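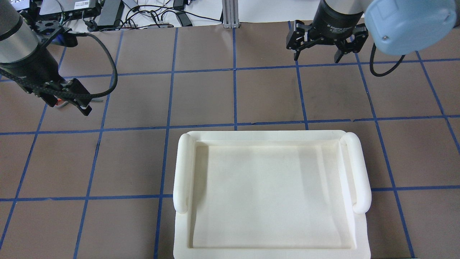 What is a parish register?

2023-07-11
By Siwan Powell
Reading time: 2 minutes

A parish register is a book kept by a church. It lists the people who were baptised, married or buried there. Many old churches have several of these books, going back hundreds of years.

In England, churches were first told to keep registers in 1538, when Henry VIII was king. The clergyman had to write down every baptism, wedding and burial. Some of the early records were on loose sheets of paper, and many of those were lost. Later on, churches were told to use parchment, a strong material made from animal skin.

The oldest register at Bumley church has 910 entries in it. Most are very short. A baptism might give only the baby's name, the father's name and the date. Now and then the clergyman added something extra — a person's job, or a note about a bad winter.
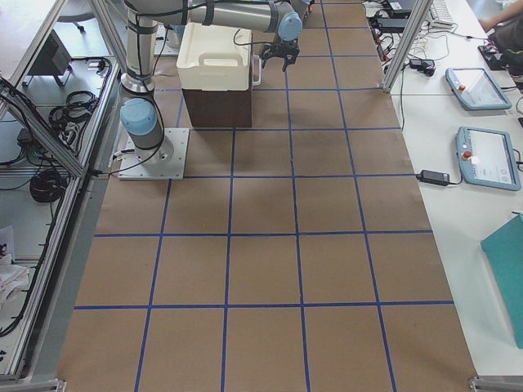

Issue 17

Old registers can be hard to read. The ink fades, and the letters were shaped differently. Spelling was not fixed either, so one family might have its name written two or three ways. Some books are in Latin. "Johannes" is the Latin for John.

Why do people still look at them? Before 1837 there was no national list of births, marriages and deaths in England and Wales. If you want to find a relative from before then, a register is a good place to start.

Most old registers are now kept in record offices, where the air is cool and dry. You can often see copies on a screen.

Words to know
Baptised: welcomed into the church with water.
Clergyman: a man who leads services in a church.
Entry: one piece of writing in a list or book.

In September we will look at church bells and who rings them.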